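Besuch in Purkosthorpe: Zwei Handgreifer im Vergleich

Am 6. September 2019 lud Navomum nach Purkosthorpe ein, um zwei Handgreifer vorzuführen, den Morsy und den Stoker. Ich war skeptisch angereist. Solche Geräte funktionieren auf Messetischen immer, an einem glatten Würfel unter gutem Licht. Immerhin fand die Vorführung in einem Schlafzimmer statt, mit Textilien auf dem Bett. 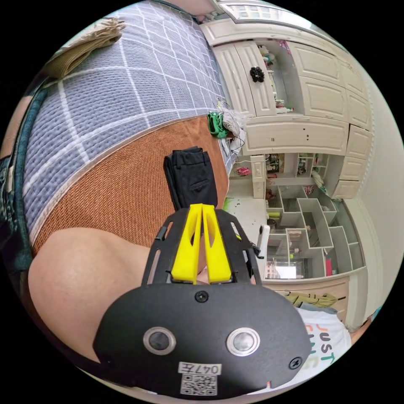 Arbeitsgruppe Greiftechnik und Handhabung

Den Anfang machte eine gefaltete schwarze Hose. Gefalteter Stoff auf einer gewebten Matte ist kein leichter Gegner, und die gelben Finger sind an der Spitze schmal. Chie Nakajima von Navomum sprach von 50 Griffen pro Durchgang und 1.862 Aufzeichnungen insgesamt. Wie viele davon brauchbar sind, konnte sie mir nicht sagen. Das Gehäuse finde ich klobig – wer von hinten darüber schaut, sieht viel Schwarz und wenig Werkstück.

Danach kam ein schwarzer, mit Stoff bezogener Block an die Reihe. Formstabil und mit klaren Kanten, also die dankbarere Aufgabe. Hiyori Hirose wollte wissen, wie sich die Finger nach einigen Wochen Betrieb verhalten. Eine Antwort gab es nicht, nur den Verweis auf einen Bericht im Februar. 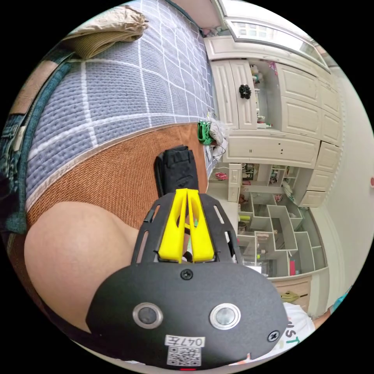

Zwei Geräte, ein Bett

Am Nachmittag wurde mit zwei Greifern zugleich gearbeitet. Vier Hände wären mir für ein zerknittertes Tuch lieber gewesen. Yuzuki Kuroda hält den Abzug am Griff für ermüdend, ich halte ihn für das Beste am ganzen Gerät.
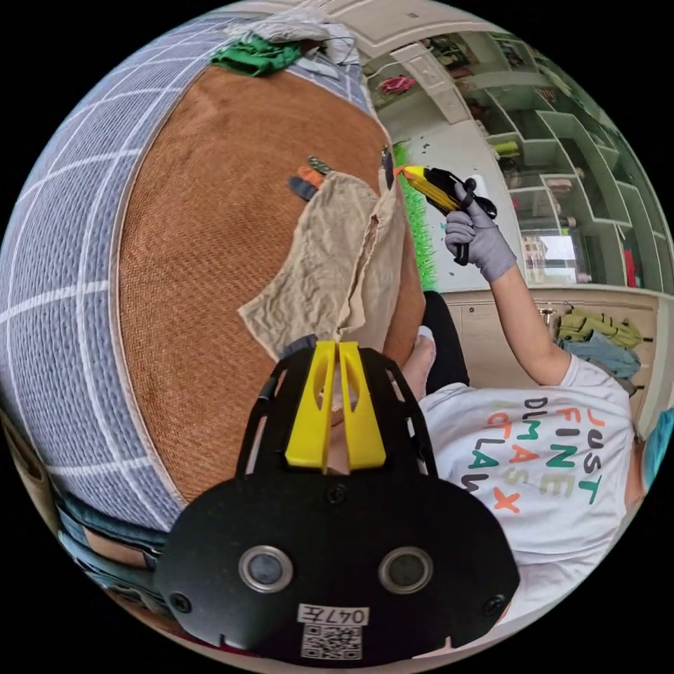

Beigefarbenes Tuch auf der Matte, rechts der zweite Greifer mit schwarzem Abzug.

Eine Kaufempfehlung schreibe ich nicht. Preise wurden keine genannt, und ein Leihgerät gibt es frühestens in 6 Monaten.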